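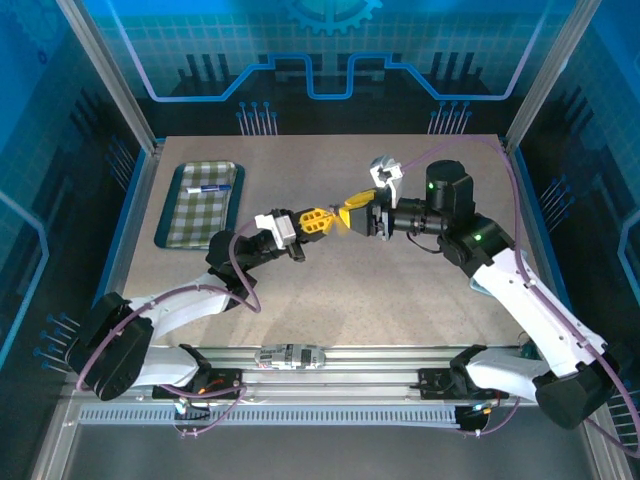

Gostine Culinary Institute to Open Public Soup Kitchen Classroom in Former Amasen Cannery

June 7, 2019

The Gostine Culinary Institute has announced that it will open a teaching kitchen for the public on the ground floor of the former Amasen cannery. The new kitchen will offer evening and weekend classes in soups, stocks and broths, taught by members of the institute's faculty and by cooks from local restaurants.

The institute signed a lease on the space in February. Work on the gas lines and ventilation has been completed, and the final inspection by the city was passed last week. The kitchen has four cooking islands, a cold room and a small dining area where students will eat what they have made at the end of each class.

"Soup is where most of our full-time students begin, and it is the right place for home cooks to begin as well," said Annatjie Mthembu, director of the institute. "A person who can make a good stock can make a great many other dishes. We have wanted to bring this part of our teaching to the wider community for several years, and the cannery gives us the room to do it."

The first course, Clear Broths of Vietnam, will be led by Tín Ung and Châu Hứa, who have cooked together at the restaurant Vũ since it opened. The course covers beef and chicken pho, a sour fish soup with tamarind and pineapple, and a light pork and winter melon broth. Students will learn how to blanch bones, how to char onion and ginger, and how to keep a broth clear over a long simmer.

"Most people turn the heat up too high," said Mr. Ung. "The pot should hardly move. We spend much of the first evening on that, and on skimming."

Ms. Hứa will teach the sessions on herbs and table garnishes. She noted that students will also practice seasoning, which in her kitchen is done in small amounts near the end of cooking and again in the bowl.

A second course, on the soups of Austria and southern Germany, will be given by Lorenz Aigner, senior instructor in classical cooking at the institute. It includes beef broth with sliced pancakes, liver dumpling soup, and a cream soup of pumpkin finished with seed oil. Mr. Aigner will also lead a single Saturday class on using leftover bread, with recipes for dumplings and a simple bread soup flavored with caraway.

Mohit Katiyar, who manages the institute's community programs, will teach a course on lentil and yogurt soups from northern India. The recipes are meatless, and several can be prepared in less than an hour. A printed booklet with all the recipes and a guide to storing dried lentils and whole spices is included in the course fee.

Each course fee is $200 and covers all ingredients, the use of knives and aprons, and the meal at the end of every session. Students should wear closed shoes and tie back long hair. Children aged 12 and older may attend with a parent who is also enrolled. The institute asks that food allergies be reported at the time of registration – changes to the menu cannot be made on the day of class.

The institute expects about 900 students in the first year. A limited number of free places will be set aside for residents who receive food assistance, and applications for these places will be handled by the community programs office. Tools and cookware for the kitchen were supplied at reduced cost by Grerkus, the restaurant equipment dealer, under a two-year agreement.

The dining area will also be used for a monthly soup lunch, open to all, at which advanced students will cook and serve. Two soups will be offered at each lunch, one of them meatless, together with bread from the institute's bakery. Seats cannot be reserved. Proceeds will go toward the free places in the evening courses.

Registration is now open in person at the institute's main office, Room 1008, on weekdays during business hours. Places are given in the order in which paid registrations are received. A student who must withdraw may transfer the place to another person or receive a full refund up to one week before the first session. Course schedules and a full list of recipes are available at the same office – copies may also be requested by mail.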